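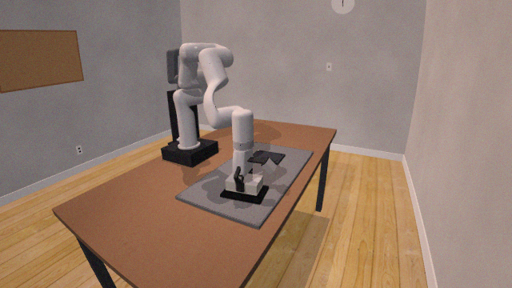
Friday, evening

The whole day went to the simulated cell again, and I am tired, but I want to write it down before I forget the numbers. Since Monday the model of the Irix arm had one fault: the tool came down beside the block and pushed it before the fingers closed. I was sure that the controller was guilty. I changed the gains two times and lost the morning with it.

After lunch I did what I should do first, and compared the model with the measurements that Shaimaa Ezzat sent from the real cell in Dusalville. The base height was correct. The tool offset was not. In my file the fingertips were 12 mm shorter than in hers, because I had copied the values from the older gripper. I corrected it, then I set the approach speed down to 15 percent and started a series of 63 runs. In the first 17 I watched every descent with my own eyes. After that I let it go alone and made tea.

The contact is calmer now. There is still a small trembling when the fingers touch, and I think the friction value is too high, but I don't want to change two things in one day.

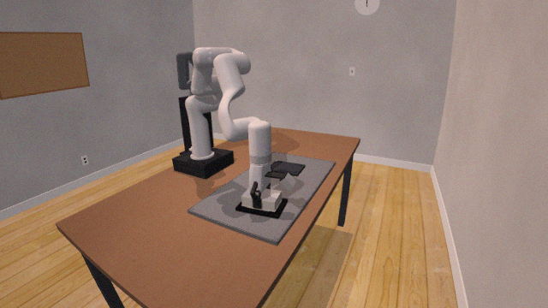
Kalkidan Tsegaye wrote back at six that the trembling is more likely from the time step, and that I should cut it in half before I touch the friction. She had the same trouble on the Demissie cell, and there the friction was innocent. I will try her way on the next working day.

Also to do: save the old tool file under another name, and write the date of calibration inside it. Ask Shaimaa if the mounting bolts were checked after they moved the base.

Rain all evening. I forgot to buy bread.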